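## 4. Setting up the table and recording the first grasps

This section applies to all members of the Inskip School Robotics Club who use the Tandatano arm in sessions or in preparation for the spring competition. It replaces the loose sheets formerly kept in the arm cupboard. Section 3 (mounting the arm and checking the cables) must be complete and signed before any step below is begun.

Two members are required at the table for every run. One is the operator, who moves the arm. The other is the observer, who holds the stop button and keeps the run sheet. A member may not take both roles, even for a short test.

### 4.1 Preparing the table

1. Wipe the tabletop with a dry cloth. Do not use spray polish — it leaves a shine which upsets the wrist camera.
2. Remove bags, pens, cups of drink and tools from the table. Objects belonging to the task set may stay.
3. Switch on the ceiling lights and lower the blind nearest the arm.
4. Select one target object from the task box and up to five other objects. The target must be soft or have rounded sides for a first session.
5. Set the objects out with at least one hand's width between the target and its neighbours.
6. Enter the layout number on the run sheet.

**Note.** Kitchen items and toy food are used in Layouts 1 to 6. Layouts 7 onwards are reserved for the senior team and contain hard objects which can be damaged, or can damage the fingers, if gripped too tightly.

### 4.2 Starting the arm

1. The observer takes the stop button in hand and says "ready".
2. The operator turns the key on the control box and waits for the steady green light. A flashing light means that the arm has not found its home position. Turn the key back and return to Section 3.4.
3. Open the Draltine program on the club laptop and choose **Table Task**.
4. Set the speed to 100. The program will accept a value up to 800, but members who have not passed the second check are limited to 100.
5. Set the grip force to 248. This is the club's starting value for soft objects and must be restored at the end of each session.
6. Open and close the gripper once with nothing between the fingers. Both fingers should move evenly and stop together.

**Caution.** Keep hands, hair, sleeves and lanyards away from the arm whenever the green light is on. If an object falls or rolls, leave it where it is until the observer has pressed the stop button and said "stopped".

### 4.3 Making a grasp

1. Press **Record**. The program saves the wrist camera view and the position of each joint from this moment.
2. Bring the gripper above the target at a height of two hands. Pause, and check the view on the laptop.
3. Turn the wrist until the fingers lie across the narrowest part of the object. For an object with two lobes, choose the waist between them where the fingers can reach it.
4. Lower the gripper in short moves. Do not press the fingers against the table.
5. Close the gripper and wait for the program to show **Held**.
6. Raise the object slowly until it is clear of everything near it.
7. Hold still for a count of five while the observer looks for slipping or tilting.
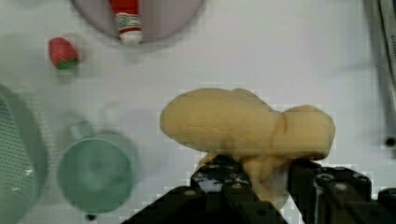 8. Move the object to the place named on the layout card, lower it and open the gripper.
9. Withdraw the gripper straight upwards before moving it sideways.
10. Press **Record** again to end the run. The observer enters the result as *placed*, *dropped* or *stopped*.

**Note.** A dropped object is a valid result and the recording must be kept. Ms Amano, who looks after the club's recordings, will ask for an explanation if runs are missing from a numbered series.

When a target tilts in the fingers but does not fall, the run may be continued at the operator's discretion. The observer should write "tilt" beside the result. Two tilts in succession with the same object usually mean that the grasp is too far to one end. Move the approach point towards the middle before changing the force. The force may then be raised in steps of ten, with the supervisor's agreement.

### 4.4 Faults during a run

| What happens | What to do |
|---|---|
| Camera view freezes | Stop the arm. Close Draltine and open it again. Mark the run *stopped*. |
| **Held** does not appear | Open the gripper, raise it and repeat from step 2 of 4.3. |
| Arm shakes when raising an object | Stop the arm. Check the base clamps with the Jotano key (Section 3.2). |
| Fingers close unevenly | Stop the arm and end the session. Report to Mr Tanabe. |
| Disk warning on the laptop | Finish the run, then copy the recordings as in 4.5. |

Members must not open the gripper housing. The finger screws were reset in October and are marked with paint. A screw whose paint line is broken should be reported, and the arm left off until it has been seen to.

### 4.5 Ending the session

1. Return the arm to its home position and turn the key back.
2. Restore the speed and grip force to the values in 4.2.
3. Copy the recordings to the club drive, in the folder for the current layout. The drive holds almost 1,000 runs, so file names must follow the pattern printed on the run sheet.
4. Put all objects back in the task box and tick them off against the list inside the lid.
5. Both members sign the run sheet and place it in the blue folder.

The control box key is handed to the supervising member of staff in person — it is not to be left in the drawer.

### 4.6 Responsible persons

- Supervision and keys: Tetsuya Tanabe
- Recordings and club drive: Wakana Amano
- Operator checks, first and second: Tonantzin Manríquez

Section last revised 21 November 2019. Requests for changes should be written on the sheet at the back of this manual, with the step number.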